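Grollari puts its cloth-handling robot rules out in the open, free for any shop to use

DRARKBRIDGE, Oct 14, 2025

Hi everyone, Macarena Pereyra here from Grollari. I usually leave press releases to people who own a blazer, but I've been after this one for ages, so I asked if I could write it myself.

As of this morning our working rules for robot arms that handle cloth are public. We call them the Suditz Bench Rules, after the street our first workshop was on, and anyone can download them, print them, scribble on them and use them at no charge. They run to 18 pages, and I fought hard to keep them that short!

A bit of background. If you put an arm on a bench and ask it to pick up a metal part, there's plenty of good guidance out there. Ask it to pick up a tea towel and you're a bit on your own. Cloth never lands the same way twice, it hides its own corners, and people can't resist reaching in to straighten it. That last habit is the one that kept me up at night. Going through our own logbooks I found 147 entries where somebody had put a hand near the gripper to fix a fold while the arm was still live. We had no injuries out of any of them, and I'd like to keep it that way, so the rules start there.

So what do they say? The big one is hands out until the arm is stopped and the person at the bench has said "stopped" out loud. It feels silly for the first week and then you do it in your sleep. We also ask that every program has a hover point, where the fingers pause over the cloth before they go down, so whoever is watching has a chance to look at the fold and call it off. Cables get checked at the start of each shift through the full reach of the arm (parked is no good, a cable that behaves when parked can snag when the elbow comes round). Stands and sensors get their clamps checked at the same time, and if anybody bumps one, the job gets recalibrated before it carries on. Loose threads and bits of fluff get cleared off the bench between jobs.

There's a section on colour as well, which I didn't expect to care about and now care about a lot. If you only ever practise with white cloth, you'll have a rotten time the first day a customer sends you something dark or patterned. The rules ask for a mix of colours, weights and trims before a program is signed off, and the cloth has to be dropped loosely for every trial. No neat little squares laid out by a helpful colleague, please.

Sign-off takes 2 people, and one of them can't have worked on the program. Aldana Paredes, our bench lead, wrote that part and she won't budge on it.

"I've signed off my own work before and I was wrong," Aldana told me when I asked her for something to put in here. "It was a small thing, a gripper closing a bit early. The next person saw it straight away and I'd looked at it all afternoon." 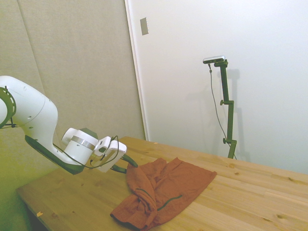

Gripper fingers above a loosely spread, rust-orange cloth, with a sensor on an adjustable stand at the far side of the table.

The rules have been through a trial outside our own walls too. Thân, a linen repair business that does a lot of hotel work, ran them over the winter and sent back up to 404 comments, depending on whether you count the ones that just say "yes". Plenty of those made it in. The start-of-shift checklist is now a single page because their crew told us, fairly bluntly, that a three-page one would end up under a coffee mug.

I should be clear that the Bench Rules sit on top of the law and whatever standards apply to your machine. You still need your own risk assessment, and if our wording and your regulator disagree, go with your regulator. We're a small company with a lot of bench hours and we've written down what works for us.

We'll collect feedback until December and put out a revised version after that, with a list of what changed and who suggested it (unless you'd rather stay anonymous). If you think we've got something wrong, I'd love to hear it, especially if you handle knits. We're still arguing about knits.

Copies of the Suditz Bench Rules, including the one-page checklist, are available from the Grollari office in Drarkbridge or through our website. For interviews or a visit to the benches, ask for Macarena Pereyra. For technical questions ask for Aldana Paredes, and please have your program notes handy when you call.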